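Otakar Vrabec spends his days teaching a robot what to do with an apple, and his mother still tells people he's in banking.

"You move your hands, it moves its hands," he says of the remote-control rig at Říha. "Then you try it 271 times and find out which of you is clumsier." He suspects he knows.

His colleague Tatiana Vaněk once managed 65 runs before lunch – a record she describes as "sad, but mine."

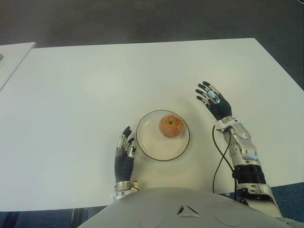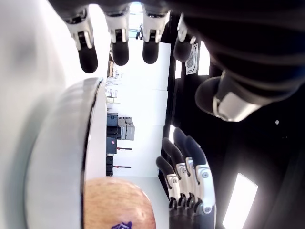 Two jointed hands, seen from up close.

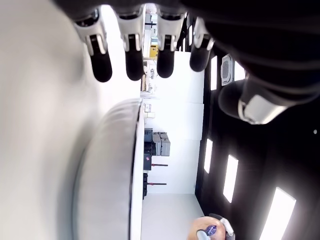 Why not just write a program for the whole thing?

"We did, for one apple in one spot," Vrabec says. "Then the apple moved. Showing it by hand covers all the little corrections I make and couldn't describe to you if you paid me."

Vaněk is less romantic about it. She throws out the runs where the operator hesitates, and on Saturday that meant 17 of his.

"I was thinking," he says.

"The robot learned that too," she says.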